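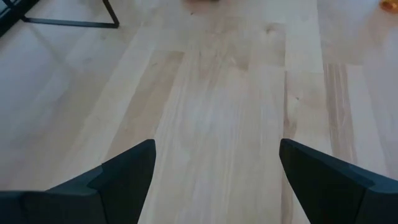 Fairclough Press will bring back the crime novel Ristusley in November, in paperback, with the original ending restored. The book was first printed in 2000 and has been out of stock for many years. The new edition costs 29 dollars. 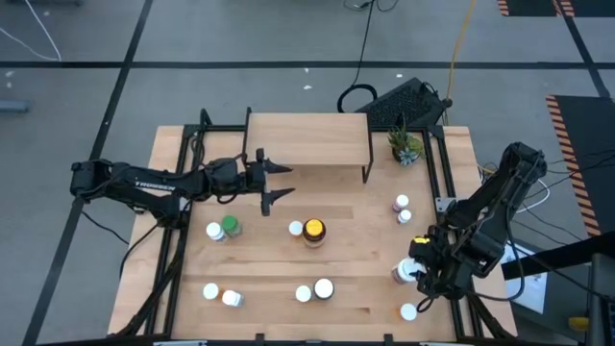
Page last changed: November, 11:20 am

The publisher Paneo will release the audiobook in the same month.

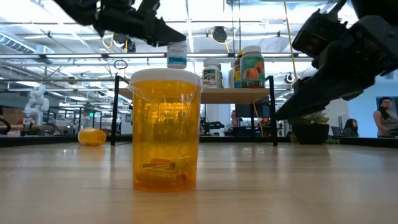

Ristusley is a slow mystery set in a small harbour town, and the first death comes only in chapter 11. Much of the plot depends on a pharmacist's records.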